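Apuntes de taller para grabar ejemplos de agarre en cajón, puesta al día del 23 de junio de 2022. Sirven para las celdas de Hunstead y de Grolano. Si algo no coincide con lo que tenéis montado, escribid a Assunta Marras antes de cambiarlo.

## Antes de empezar

- Sujetad el cajón con sargentos a la mesa y comprobad que no se mueve al empujarlo con la mano. Un cajón que se desplaza un par de centímetros a mitad de sesión estropea todos los episodios siguientes, y casi siempre se descubre al día siguiente.
- Pasad un paño húmedo por los objetos y secadlos bien. Nada de limpiacristales con perfume ni abrillantador: dejan película y el plástico resbala más de la cuenta.
- Los botes se vacían y se enjuagan antes de entrar en el juego de objetos. Quitad las etiquetas medio despegadas; las que están bien pegadas se dejan.
- Recoged los cables que pasen por el suelo con velcro, no con bridas. Las bridas hay que cortarlas y tarde o temprano alguien corta también el cable.
- Abrid una carpeta nueva por sesión. No reutilicéis la de ayer aunque tenga solo 9 episodios.

## Elegir los objetos

Lo que hay en cualquier cocina o trastero vale. Buscad formas distintas entre sí: algo cilíndrico, algo con agujeros, algo con asa o gatillo, algo blando. Los recambios de plástico sueltos dan muy buen resultado y suelen sobrar en todas partes. Evitad el vidrio, lo que pierda polvo y todo lo que ruede solo con mirarlo, al menos durante las primeras sesiones.

Cada objeto lleva su ficha en la hoja de Gyamfi con nombre corto, peso y material. El nombre corto no se cambia después. En mayo tuvimos el mismo vaso dado de alta con dos nombres y hubo que repasar 615 registros a mano.

## Repartir y mezclar

Volcad los objetos desde una caja de cartón, a poca altura, y no los coloquéis. La tentación de enderezar una botella es grande – dejadla como haya caído. Si dos piezas quedan encajadas una dentro de otra y no hay forma de separarlas con la pinza, se anota y se vuelve a volcar. 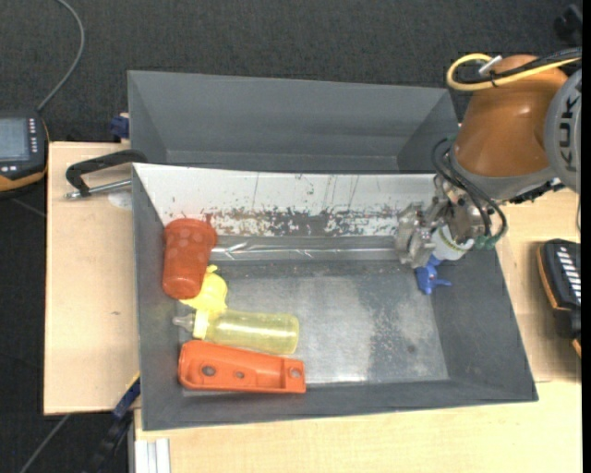

Un episodio empieza con el brazo fuera del cajón y termina cuando el objeto queda suelto en el sitio de destino o se anota el fallo. Entre medias no se mete la mano. Los montones arrimados a un lado son los que más cuestan y los que más falta hacen en el conjunto: el vaso rojo anaranjado inclinado contra la pared izquierda, con el biberón amarillo tumbado cerca y la pieza naranja de los tres agujeros junto a la pared delantera, deja poco hueco para los dedos por ese lado. Grabad unos cuantos repartos así antes de volver a mezclar. Con los botes de pulverizador, apuntad en la ficha por dónde se agarran, si por el cuerpo o por el cabezal, y variad de una vez a otra.

Cambiad de reparto cada 4 agarres, hayan salido bien o mal. Si se apura el cajón hasta el último objeto, el conjunto se llena de casos fáciles con una sola pieza en medio.

## Qué se anota

1. Nombre corto del objeto que se intentó coger.
2. Resultado: cogido, caído por el camino o no cogido.
3. Si se tocó otro objeto y se movió.
4. Cualquier cosa rara: un reflejo fuerte en el fondo, una manguera que roza el borde, una parada del brazo.

Los fallos no se borran. Bernice Tetteh los usa para la parte de corrección y siempre pide más de los que hay. El conjunto va por 1.945 episodios, contando los fallidos.

## Luz y fondo

Bajad las persianas si entra sol directo y trabajad con la luz del techo. Los cajones con el fondo brillante devuelven manchas claras que cambian con la hora, así que conviene grabar unas sesiones por la mañana y otras por la tarde. No pintéis ni lijéis las paredes desconchadas. Un cajón rozado es lo normal en almacén y el sistema tiene que verlo también.

La cámara fija no se toca. Si se le da un golpe, parad, repetid la calibración y apuntad el número del episodio en el que pasó.

## Mantenimiento rápido

- Al acabar, aspirad el fondo del cajón. Las virutas de plástico se meten en los dedos de la pinza.
- Mirad los tornillos de los dedos una vez por semana. Llave Allen, sin forzar.
- Las mangueras se revisan con el aire cortado. Si una se ha salido del racor, cortad el extremo recto antes de volver a meterla.
- El mando de mano se deja en la mesa, nunca encima del cajón.
- Los sargentos Kastton pequeños se aflojan con la vibración – repasadlos a media sesión.

Pendiente: falta decidir qué hacemos con los objetos blandos, que se deforman y ya no se parecen a su ficha. De momento van en caja aparte.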